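4. What the rounds asked of people

When the parcel office at Prastum took on its first delivery robot, most of the talk in the staff room was about who would lose a round. By the time we came to sit down with the walkers and drivers (over more than 40 long, friendly conversations, a good many of them held over somebody's lunch), the talk had moved on to smaller and more practical things: who answers when the machine stops, who speaks to the shopkeeper, and whose time it is when a round runs over.

4.1 Sharing the road

The robot, which the office calls Kvaran after the firm that supplies it, keeps to the same streets the walkers have always used. Much of the work is a matter of reading other traffic. Motorcycles carry tall loads along these roads, vehicles are parked by the shopfronts, and a raised edge can be broken and uneven for a stretch (Figure 1a). Walkers told us they had never thought of any of this as knowledge until they were asked to put it into words for the route notes, and several were rather pleased to find how much they had to say.

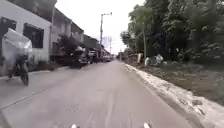 One walker put it to us that writing the notes was the first time in years the office had wanted her opinion on anything, and that she would have liked to be paid for the evenings it took. Others agreed with her on both counts. The notes were drawn up in November, mostly at kitchen tables, and the hours were never entered on a timesheet. We return to this in Section 5, for it seems to us the clearest case of automation leaning on work that the accounts leave out.

4.2 The quieter lanes

The residential lanes were expected to be the easy part, and in the supervisors' view they have been. The walkers are less sure. A lane may be open and clear straight ahead while the side of it is taken up with parked vehicles, one of them perhaps under a cover, and with plants set out by the building fronts (Figure 1b). Finding the right door, and knowing when to leave a parcel with a neighbour, still falls to a person, and that person now has 2 lanes to look after where there used to be one.

Figure 1. Views from the rounds: (a) a road with shopfronts; (b) a narrow concrete lane.
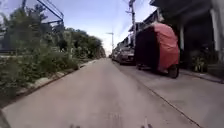

4.3 Changes to the working day

The Ovport depot, which joined later, did things a little differently and gave its walkers 10 paid minutes at the end of each shift for notes.

Troltusora Working Papers | Contact the editors | © The authors | Back to top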